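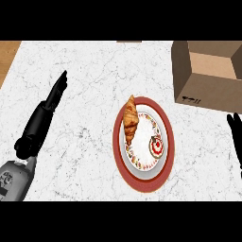 My grandmother left me 532 recipe cards and I have spent most of October trying to put them in some kind of order. A few people asked how it's going, so I'm going to go on about it for a bit. Get a coffee.

First thing to know is that she didn't file by dish. She filed by who gave it to her. So there's a whole fat bundle marked Frimpong (the family two doors up from her for years and years) and it has soups, a floor polish, two birthday cakes and a cure for hiccups in it.

I started out sorting everything into soups, breads, sweets and so on, the way a sensible person would. Got nearly 14 bundles in and felt sick about it and put them all back. Her way is the one I'm keeping - it just means I need an index.

Benedicta Acheampong, who used to run the reading room at the Clendel library and is far more patient than me, told me to number every card in soft pencil on the back, top right corner, before doing anything else. Best advice I've had. If I drop the box now I'll only cry a little.

She also said no tape, ever, and no plastic sleeves from the dollar store. Some of the cards already have tape on them from way back and it's gone the color of tea. I'm leaving those alone for now.

The handwriting! You can watch it change. The early ones are all loops, very proud of themselves, and then the kids come along and it's "flour, enough" and "bake til done." One card says only "Dadov bread - same but more salt." Same as WHAT, Grandma.

I've tried that bread 3 times now. Hemi Pomare thinks it's her ordinary white loaf from card 9 and he may well be right, but card 9 already has plenty of salt in it if you ask me. The last go was pretty close to how I remember it, a bit tight in the middle.

If anyone here grew up around Herell and had a Dadov for a neighbor or a teacher, please, please message me. I'd love to know if it was a person or a bakery. My aunt says person, my mother says bakery, and they've stopped discussing it at dinner.

Next job is typing them up. I'm keeping her spelling and her little notes in the margins ("too sweet for your father") and putting any guesses of mine in brackets so the cousins know who to blame.

More on Sunday, if I get through the Frimpong bundle. The hiccup cure has vinegar in it and I'm not testing that one, so don't ask.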